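I sold the car in June, and the question I get most (after "are you okay?") is what on earth I do about Borness. My mum's place is out there, the good cheese is out there, and the 311 is the only bus that goes. So let me tell you about the 311!

I used to think of it as the bus you took when everything else in your life had fallen apart. It leaves Brirkville from the stop behind the library, the one with the bench that slopes, and it takes 70 minutes to do a trip I could drive in half that. It goes through the hospital parking lot. It goes through the college. For reasons lost to history it goes all the way around the arena and comes back out at the same light it went in at, so you get to look at the same Tim Hortons twice. The first few times I sat there seething with my grocery bags on my knees, doing the math on what I'd saved in insurance and dividing it by how much I hated the arena.

And then somewhere along the way I stopped minding, and then I started looking forward to it, which my sister thinks is a cry for help.

Part of it is the seat. There's a single seat on the left side, just past the back door, with a heater under it and nobody beside you, and if you board at the library you can nearly always get it. I've read more in that seat since the summer than I did in the two years before. Real books, too, with a cheap paperback in the coat pocket in case the first one runs out at the gravel pit. (It happened once. I read the safety decal in both official languages and then I read it again.)

Part of it is that the road is lovely and I'd never seen it. When I drove I saw the bumper ahead of me and the clock. From up high you get the whole river flat after the second bridge, and the farm with the blue silo, and a colour in the marsh grass late in the day that I don't have a word for. Burnt toast, but nice? Somebody keeps geese out past the concession road and they come right up to the ditch and yell at us.

Mervin Lachance drives most of the afternoon runs. He'll wait if he sees you running, but he'll also open the door and tell you he saw you running, so the whole bus knows. When I left my good scarf behind he had it looped over the fare box on the trip back. I brought him a butter tart the next week and he told me he doesn't like raisins, so I've had to adjust my recipe.

Okay, the practical stuff, for those of you who wrote to me after the last post:

- The last bus back from Borness leaves at 7:10 p.m. It's not a suggestion. I've paid for that cab, and it hurt.
- Tap your card or bring coins. They don't make change.
- Sit on the left going out and the right coming home if you want the river.
- Bring a cooler bag if you're doing the cheese run. That heater has no mercy on a brie.
- The stop marked "Alisis" on the map is the old garden centre. The sign still says something else.

What don't I like? The winter schedule. They've cut the mid-morning trip, so it's either the 8:20 with all the college kids or nothing until lunch. I wrote to the township about it and got a very polite letter back from Murray Ouellet in the transportation office, who said ridership would be reviewed in the spring. So if you've ever thought about taking it, please take it! Be a statistic! I'll save you a seat (not my seat).

I also miss being able to leave Mum's when I feel like leaving. With the car I'd stay an hour and start jingling my keys. Now I'm there until the bus comes, so we've had to come up with things to do, and we've ended up playing a lot of cribbage and sorting through the hall cupboard, which hadn't been touched since Dad. She pegs like a shark. I'd forgotten that about her, or I'd never stayed long enough to find out. Last visit we let the tea go cold and I very nearly missed the 7:10, and I was going down the lane with one boot undone and a bag of her winter squash banging on my leg. Mervin saw me running. The whole bus was informed. 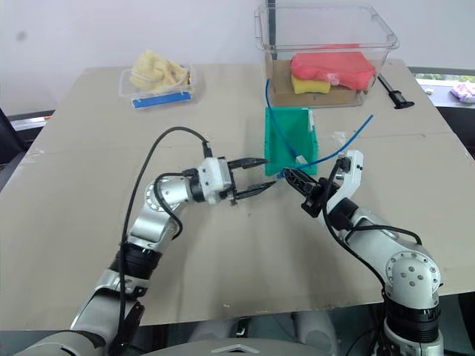
**Filed under: Getting Around**

A few bits left over from the comments on the last one. Yes, dogs are allowed if they're in a carrier. No, I don't know why the 701 stopped going to the lake, but I'd sign something if you started it. And to the person who asked about bikes: there's a rack on the front that holds two, it's first come, first served, and on a sunny weekend you'll want to board at the library if you want a hope of a spot. Squash soup recipe next time, once I've got through the pile on my counter.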